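Old office towers: repair, part out or recycle?
Hardware > Desktops > Used and refurbished

nboychuk
I have 40 desktop towers coming out of an office that closed in March. Most have 2 sticks of memory and a spinning drive. The owner wants them gone and doesn't care how. Is it worth fixing them up for resale, or do I pull the parts and take the rest to the scrap yard?

magdi_g
Depends on the processor. If they can't run a current operating system you'll be stuck with them. I sold a batch last year and cleared 55 dollars a machine after drives, and that was with free storage space.

huaranga_d
I'd part them out. Memory and power supplies sell. Cases don't. Check the label on each supply before you list it, some of the office models use their own connector and buyers will send it back.

magdi_g
Disagree on parting out. You'll spend an evening on listings for stuff that sells for the price of lunch. A complete working tower sells in one go.

huaranga_d
Only if somebody local wants it. Shipping a full tower eats the profit.

Jolan_E
Whichever way you go, lay the case on its side with the panel off and look at the board before you spend money on it. Bulging capacitors mean scrap. 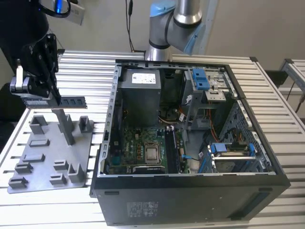
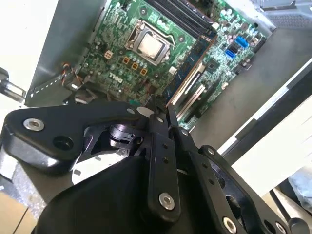
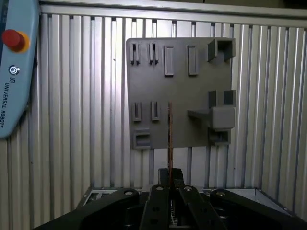
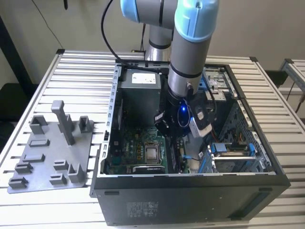
Re: Old office towers: what about the drives?

maricel_m
Has anyone asked about the data? Those drives belonged to an office. Wipe them or pull them before anything leaves the building, and write down the serial numbers.

nboychuk
Good point. Is one overwrite enough? I was going to use Clurkesis because it prints a report.

maricel_m
One full pass is fine for a spinning drive. Keep the reports.

huaranga_d
I'd drill them. Faster.

magdi_g
Then you have to buy 40 drives. He said he might resell.

nboychuk
She, but yes. I'll open five, see what boards they have and post the model numbers tonight.

Jolan_E
Get the coin cell voltage too while you're in there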